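Robot cell is moving into our packing room, what happens to the hand packers?
Posted by Kadri Tamošiūnaitė, Thu 28 July

Hi all. We make block sets at Hollside, 17 of us on the packing benches. Management wants two arms on one bench from September, placing the blocks so we just check and close boxes. Were told no jobs go. But nobody can say who runs the thing, or if our grade changes. Trial bench looks like this:
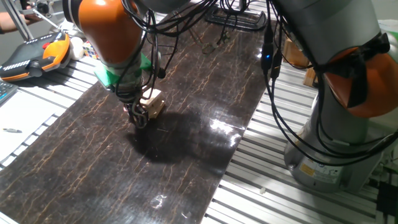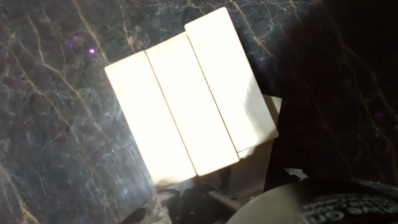 My shift has 4 people who've done this by hand for years and they're worried. Me too. Anyone been through it? What should we ask for before it starts — in writing I mean.

Shirley Wragg
Went through it at Cesthorpe. Ask who gets trained on the pendant. With us it was two techs from days, so nights had to phone someone every time it stopped. Took months to fix. Also ask about targets. Ours went from 86 boxes an hour to 100 and all the extra was on the checkers. My wrists got better, my eyes got worse. Get breaks and rotation agreed first, and get the pay grade on paper if you'll be clearing stops. That's a different job from packing.

Flakitz
depends on the company. ours was fine

Soledad Mendoza
What Shirley said about nights. Would add — ask for a trial with your own packers on it, full shifts, not a demo with the supplier standing there. Our older hands spotted stuff the engineers didnt, like sets going in the wrong way round. They ended up teaching the programming guy. Should of been paid for it, so raise that too.

Kadri Tamošiūnaitė
Thanks both, printing this for Monday's meeting. No idea about the night cover, will ask.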